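Ticket 1063: desk power keeps dropping out, white desk in the front room
Status: open, waiting on customer
Product: Spanos sit desk, white, with Ginance under-desk cable kit
Opened by: customer

First message

Hi Plenden support! I bought the white Spanos desk from you back in May and mostly I love it, it's just the right size and it wipes clean in two seconds. My trouble is with the power underneath. Whatever I have charging up on the desktop quits for a moment and then comes back, and it does this maybe once in the morning and a few times after lunch. My phone makes that little charging chirp over and over. I went through the help page (the one about flickering power, very thorough, thank you) and I did everything on it, so please don't send me back there!

What I tried so far, in the order I tried it:

Unplugged everything from the strip, left it overnight, plugged things in one at a time. Fine for a day, then the dropping started again.

Swapped the wall outlet. I used the one behind the couch, which has run a lamp for years without a hiccup. Same thing, so I'm pretty sure it isn't the wall.

Swapped the charger and the charging cable. Same.

Took the Nultotier clips off the legs and put them back on with more slack in the cable. This helped for a week and I was so pleased with myself. Then it came back.

The breaker has never tripped, and nothing has ever smelled hot or made a buzzing noise. I've had my hand on the strip plenty of times and it feels like room temperature.

Reply from support, pasted here so it's all in one place

Thanks for the detail. Please tell us which length of cable kit you have, whether the strip is mounted or loose, and whether anything rolls or rubs against the cables during the day. If you notice scorching, heat or a burning smell, unplug the strip at the wall and stop using it.

Second message

Okay, answers! The kit is the 563, it's printed on the bag it came in. I kept the bag, for once in my life.

The strip is loose. I know, I know. The kit came with a tray that screws to the bottom of the desk and I never put it up. The screws felt too long for the top and I got scared of one coming through the other side. If you can tell me the right screw length I'll do it this weekend.

As for rubbing, I hadn't thought about that one at all, so I got down on the floor with a flashlight and looked. The white cable that goes up under the desk has a flat shiny spot on it, close to the strip end. I can't see any wire or any split in the jacket. But it's clearly been squashed by something, and I have a guess: my chair rolls right past there, and I'm a scooter. I scoot all day.

So then I did a test. I plugged in a little night light where the charger normally goes and wiggled the cable with the end of a wooden spoon. Nothing, nothing, nothing, then I pushed right next to the flat spot and the light blinked! I did it 6 times and it blinked on 4 of them, which seems like a lot for a spoon. I've unplugged that cable now and I'm not using it.

Tue 7 November, third message

I pulled the strip out from under the desk so the cables can't get trapped, and it's just living out on the floor for the time being. 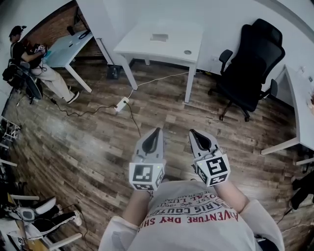
I also cleared off the top of the desk while I was at it, because if I'm finally putting that tray up I don't want to be working under a pile of mugs and mail. The black cords look fine, by the way. I ran my fingers down both of them (unplugged!) and there's no flat spot or nick anywhere, so I'd like to keep those if you agree.

What I still need from you:

Can I buy the white cable by itself, or do I have to get the whole kit again? The site only shows me the kit for $29, and I'd have a second tray and a second bag of clips I don't need.

Which screws for the tray? I've got the long ones from the bag and a jar of random ones from other furniture.

And does the cable go down a back leg or a front leg? The drawing in the leaflet is tiny, and I can read it both ways. I'd like the back, away from the chair, but the back leg might be too far for the short clips.

I'm home most afternoons if it's easier to call. Otherwise just answer on the ticket, I get the emails right away. Thanks so much!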